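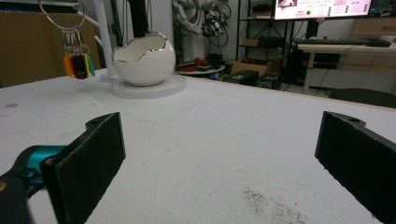
Site Visit Report: Lilladska Open Day
Submitted by Zuzanna Piątek and Siebe Hoekstra
Dec 7, 2022

Our group went to the Lilladska open day as part of the automation unit. We were in the afternoon group with Efren Talavera, who teaches the lab section. The visit had a short talk, a demonstration at the work table, and time for questions.

The talk was given by Wálter Grajales. He explained that the lab collects examples of a person doing small tasks with a hand-held gripper, and that these are later used to train a robot arm. The project is called Oria and began in July. By the day of our visit it had 763 saved examples, and 184 of those were of the key task.

The key task uses a big silver key ring with colored plastic tags, a white stand, and a round bowl with an uneven silver rim. We had expected blocks or bolts. Grajales said household things are harder for the software — shiny and curved surfaces give it the most trouble.

After the talk we stood around the table and watched the gripper being used by hand. It has two flat black fingers. They open wide and close straight onto the object, and the person holding it has to line them up by eye. 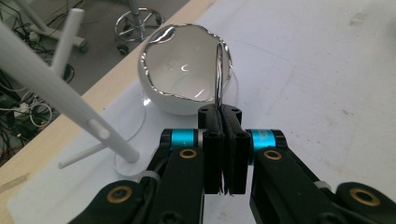
Figure 2. Gripper closed on the thin silver loop at the edge of the bowl.

Four students got a turn. Siebe found the grip easy to close but had a hard time judging the angle. Zuzanna needed several tries before she was happy with where the fingers met.

We asked how long one example takes to record. The answer was that the recording is short and most of the time goes into setting the table up again. We also asked about failed tries — they are kept, but in a separate folder.

For our own project we plan to use the same idea of resetting the table between runs and writing down each failed try.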